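Motion Planning and Control Engineer, Household Manipulation

Posted by Corinne Escobedo in Openings, March
14 comments | 40 shares

We are a small company called Plukanis, and we write the software that sits between "please put the kettle on the burner" and the joint commands that get an arm to do it. Our planner is named Jiltema (Ferdinand Riedl picked the name years ago and has never given the same explanation twice), and it has grown enough that the people who look after it could really use another pair of hands. If you have ever lost a happy afternoon to a trajectory that was perfectly legal and still looked wrong, please keep reading, we would love to hear from you!

Most of your week would go into the layer that turns a goal into motion. That means collision checking against cluttered counters, smoothing, time scaling, and the controller that tracks the result at 50 Hz. You would sit between Ferdinand, who owns the planner core, and Soledad Kincaid, who runs perception and hands you object poses with an honest estimate of how wrong they might be. What to do with that estimate is still an open question here, and we would like it to become partly yours.

Nearly everything we write meets a simulated kitchen before it meets a motor. The kitchens are cramped on purpose, with appliances and shelves and range hoods where you would rather have free space, and we keep 11 tasks that every change has to pass before it gets merged. The kettle task is the one everybody ends up talking about at lunch. Reaching past a range hood to something with an arched handle, without clipping a burner grate, asks more of a planner than it sounds like it should, and our current approach still takes the long way around more often than we would like.

You will also spend time on tooling, and we say so plainly so that it doesn't come as a surprise in your second week. Barrett Esposito built our replay viewer, which lets you scrub through a run with the planned path and the tracked path side by side, and he has a long wish list for it. We all take turns with the test runners too.

What we hope you bring: solid C++ and comfortable Python, some real experience with sampling-based or optimization-based planning, and enough control background to argue about gains. A degree is fine and so is the lack of one. If you have used a physics simulator in anger, tell us which one and what it did to you. Knowing contact modeling would be lovely, but Zihan Long is a patient teacher and will happily walk you through ours.

The job is full time, at our office in Baptiste or remote with 2 visits a year. We keep meetings to the mornings, and we don't ship on a Saturday.

To apply, write to Corinne through the contact form with a resume and a page or so about a motion problem you enjoyed. Code samples are welcome and old ones are fine.

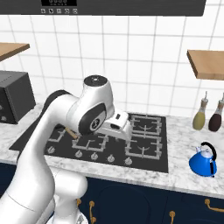 The arm and the blue kettle, in one of our simulated kitchens:
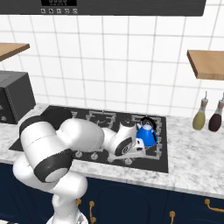 Renders: Plukanis simulation team

Everyone who writes in gets a reply from a person, usually Corinne, though it can take her a little while when the inbox is full. The first conversation is a relaxed call with her and Ferdinand, and after that we set up a paid half day working on a small planning problem with whoever is around. Bring your own editor settings if you are fussy about them, most of us are.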